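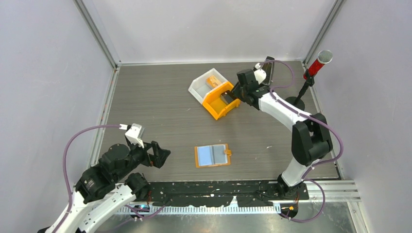

How to nominate a neighbor for a community award

Every year many good people are not nominated for anything, and the reason is often simple: the friends who admire them do not know how to write the letter. I read nominations for the Lollden Neighbor Awards for 3 years, and before that I wrote two which failed and one which was accepted. These are the steps I would follow today.

Step 1. Read the rules of the award before you choose the person

Some awards accept only residents of the town. Some do not accept people who are paid for the work. In Lollden the person must live or work inside the town limits, and the work must have continued for at least two years. My first nomination, for Cyril Naylor, was returned because he lives in Iltonard, on the other side of the river. He taught reading to adults in our library for a long time, but the rule is the rule. I sent the same letter to Iltonard the next spring with small changes.

Step 2. Ask the person

A surprise is nice, but some people do not like to see their name in the newspaper. Ask in private and give them a few days to think. If they say no, thank them and stop there.

Step 3. Collect facts

Before you write any sentence, make a page of notes. Try to answer these:

When did the person begin?
What do they do in a normal week?
Who receives the help?
What was different before they started?

For Úna Fahy, who runs the winter coat exchange, I had only my own impression that she gave away "a lot of coats." I asked her, and she keeps a notebook. The number was 1,375. That one number did more for the letter than my whole first paragraph, which I later removed.

Step 4. Find two other voices

Most forms ask for supporting letters. Choose people who know different sides of the work. One can be a person who received help, and the other can be somebody who works beside the nominee. Please do not write the letters for them! Readers notice quickly when three letters have the same favorite words. You may send your supporters a few dates, so that all the letters agree on the facts.

Step 5. Write the main letter

Start with one thing the person did. A letter that begins "Fung-ping Yip is a kind and wonderful woman" can be about anybody. Compare it with this opening, which I have permission to share:

"In January the heating failed in the Dolan Street apartments. Fung-ping Yip opened her restaurant at six in the morning and let the families sit there until the repair was finished."

After the opening, explain the regular work, then the result, then what the award would mean for it. Keep to one page unless the form allows more. Use short sentences if English is your second language, as it is mine - they are easier to correct, and the readers are grateful.

Step 6. Let another person read it

My reader is Callum Cropper, who cuts every "very" and "truly" with a red pen. Ask your reader to check the spelling of all names, also the street names and the name of the award.

Step 7. Send it early and keep a copy

The Lollden form goes to the Bramance Center, by mail or at the front desk. Ask for a receipt if you bring it by hand. If you mail it, call after a week to hear that it arrived.

If your person is not chosen, you can usually send the nomination again. Change the dates, add what happened during the year, and ask your supporters for new letters.

Weidong Zeng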